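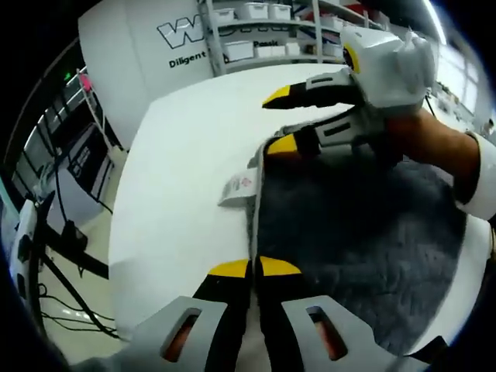 Shop > Hand Tools for Robots > Grippers > Maten Pair

Maten Hand-Held Grippers, Kit for a Pair

$193 for the pair, $143 for one. We would rather sell you two, and the price is our way of hinting.

The Maten is a two-finger gripper you hold in your hand and work yourself. It has the same fingers and the same tips as the one that goes on the end of our arm, so whatever you manage to pick up by hand, the arm at least has a fair shot at. Whatever you can't pick up by hand, the arm can't either, and you've found that out without buying an arm. Several customers have stopped right there and told us it was money well spent.

It started as a bench build in the shared shop at Garkovham. Konrad Kaczorowski wanted to teach an arm to fold towels and had reached the stage of the project where he hated both. The hand-held version was supposed to be a weekend jig for trying out finger shapes. It has now been through more revisions than the arm.

What it's good for

Cloth, mostly. Blankets, towels, anything with an edge you can get two fingertips on. Plush is the hard one: the pile gives under the tip, you close on fluff, and the blanket stays where it was. Come in low at the border, where there's a binding or a hem to bite on, and close before you lift. Care labels are tempting as handles. The label will come along and the blanket may not.

Two grippers let you hold one corner and work another, and this is how most folding goes. Working on the diagonal is easier on your wrists than working straight across. On a small table you'll bump your own knuckles until you learn which hand goes first.

It also does fine with paper cups, blocks, socks and bags of rice. It's poor with coins. We've stopped apologizing for coins.

What's in the box

Light gray plastic side plates, slotted. The slots save weight and let you see whether you've put the linkage in backward.
Black fingers, two per gripper, with the gray housings for them.
Yellow wedge tips, already fitted.
Trigger, springs, linkage and a bag of screws.
One printed sheet of instructions, drawn by Märta Eklund, who has better handwriting than the rest of us have typing.

Camera not included. The mount takes the small wide lens we use, and Ryszard Baran keeps the drawing for a blank mount plate if you have something else in a drawer. Ask and he'll send it. Ask twice if it's September, when he's away.

Spare tips, full set for a pair: $39. You'll want these sooner than you think if you work on bare tabletops, as everyone drags the tips while getting the feel of it. The yellow is there to stand out from the cloth. An early batch was dark gray, and on a dark gray blanket it was like trying to find a cat in a coal cellar.

Putting it together

Allow three evenings for the pair. The first gripper takes two of them.

Build the finger linkage flat on the table before the side plates go on. Close the fingers and look down the middle: the tips should meet along their whole edge. If they meet only at the point, the housings are swapped left for right. Take them off and swap them back. Filing the tips to make them meet is a popular fix, and we sell spare tips partly on the strength of it.

Fit the plates next, screws finger-tight, then work the trigger a few dozen times and tighten. If it grinds, back the screws off a little. If it still grinds, there's a spring under the trigger that wants to be the other way up. It looks the same both ways. It isn't.

The camera goes on last. Aim it so you can see both fingertips with some table around them. A wide lens will also take in the room, your sleeves, the cables on the floor and whatever is on the shelves, so tidy up first if that sort of thing bothers you. It never bothered us, and our recordings show it.

Sleeves: keep them short, or button the cuffs. A loose cuff will find the linkage.

Specs, such as they are

Jaw: two fingers, closing together on one trigger.
Hand: works in either. No left or right version.
Weight: 193 g without camera. Yes, same number as the price. We weighed it again to be sure.
Reach, grip to tip: 143 mm. We know. The postage is not 143 of anything.
Power: your hand. The camera will want its own cable.

Common questions, answered by Renata Śliwiński, who gets the email

Can I bolt it to my arm? The fingers and tips, yes, with our arm housing. The grip and trigger, no, though we've had photos from people who tried.

Will it fit small hands? Irena Wróbel has the smallest in the shop and uses hers all afternoon. She took the foam off the grip, and you can too. It peels.

Why does the blanket slide? The table is too smooth. Hold one side with the second gripper, or put a mat down. If you plan to run the same job on an arm later, use the same table for both. An arm taught on a mat gets very confused by a shiny top.

Do I need two? You can fold a washcloth with one.

Returns

Built or unbuilt, we take them back within 39 days. Built ones get stripped for the practice bin, so leave the screws in the bag if you can. If you're near Dirncombe, drop it at the front desk there and save the postage. Our own door at Garkovham is open most evenings after six, and there's usually a pair on the table you can try before you spend anything. Bring a towel of your own. Ours have been folded enough.

Nowicki Shop Tools, Garkovham | Contact Renata for orders and parts | © Nowicki | Back to top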